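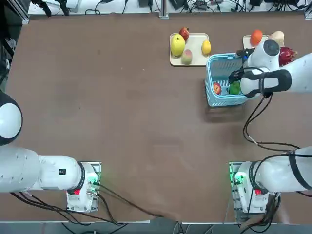 Fruit on the brown table, two trays and the blue basket.

November, notebook 2, ripening log continued

Started 9:40. Room a little cooler than I like but the heater is on and the logger in the corner is running. Eleri is in after lunch, Joonas has the afternoon off.

Carrying over from the last entry: we want to know if the paper liners from Nivico slow down ripening compared with no liner, or if what we saw in the first batch came from where the boxes stood on the shelf. Urmas thinks shelf position. I lean that way too but the first batch can't settle it. All the lined boxes were on the lower shelf and all the bare ones on the upper, my mistake when I loaded them.

For batch 2 the boxes alternate, lined and bare, on both shelves. Labels are in pencil on masking tape this time. The marker bled last time and we lost two readings to guesswork. Box code is shelf letter, then position, then L or N. So A3L is upper shelf, third from the door, lined. Please don't move boxes to reach the ones at the back. Pull the shelf out.

Scale check: 500 g weight read 500.2 before start, 500.1 after the first shelf. Fine. The small scale still drifts if the door is open, so keep it shut while weighing and let the reading sit before writing it down.

Firmness. Using the hand gauge with the smaller tip. Doina asked why the numbers from her round were all lower than mine. We did the same six pears one after the other and she pushes slower than I do. Neither is wrong but they can't be mixed in one column. From today one person does firmness for the whole batch. That's me until it's finished, and if I'm out, skip the reading and leave the cell blank. A blank is easier to deal with than somebody else's number.

Take two readings per fruit on opposite cheeks, skin peeled off at the spot. Don't use a fruit twice. Once it has been peeled it goes in the compost pail, not back in the box. I found one back in B2N this morning with a brown patch where the tip went in. Removed it and noted the box weight before and after, 211 g difference.

Color. We are still using the printed card. Zorica points out the card has faded on the yellow end, and she's right, I held it next to the spare from the drawer. Switched to the spare for all of batch 2 and wrote the changeover in the front of the book. Batch 1 colors should be treated as rough. Read the card under the ceiling light, blinds down.

10:50. Upper shelf done. Lined boxes have lost less weight so far, but it's early and the gap is small enough that one bad fruit would make it. Not plotting anything yet.

Humidity: the logger shows a dip every night from late evening until early morning. The building fan must be on a timer. Asked Urmas to find out from Grurngate, they look after the ventilation. If they can't change the schedule we put a tray of water on each shelf and note it. I'd rather leave the air alone and have it steady.

11:30. Lower shelf done. B5L has a soft pear with mold at the stem. Took it out, wiped the box, replaced the liner with a fresh one from the same pack. Its neighbors looked clean but I'm marking the box with a circle in the log so we can drop it later if it goes.

Looked up the old storage bulletin Zorica left on my desk, the 1937 one. Most of the tables are for barrels and cellars but the section on wrapping single fruit in tissue is worth reading. They wrapped each pear and also kept unwrapped ones in the same box, which we could do. It would take shelf position out of it altogether. Suggest this for batch 3, same supplier if Volia can still get us the same size grade.

Lunch.

1:15. Eleri copied the morning numbers into the sheet and caught a slip, A4N weight written with two digits swapped. Corrected against the printout, initialed.

She also asked if the liners are the same on both sides. They aren't. One side is smoother. We have been putting them in either way up. From batch 3, smooth side to the fruit. For batch 2 leave as is, don't disturb them.

To do
Order masking tape and a new color card
Ask Mathias for the weight loss numbers from their own trial, same liner
Urmas: fan timer
Empty the compost pail before going home, it was missed last night
Check the logger battery, it was at two bars

Next reading tomorrow, same time, upper shelf first.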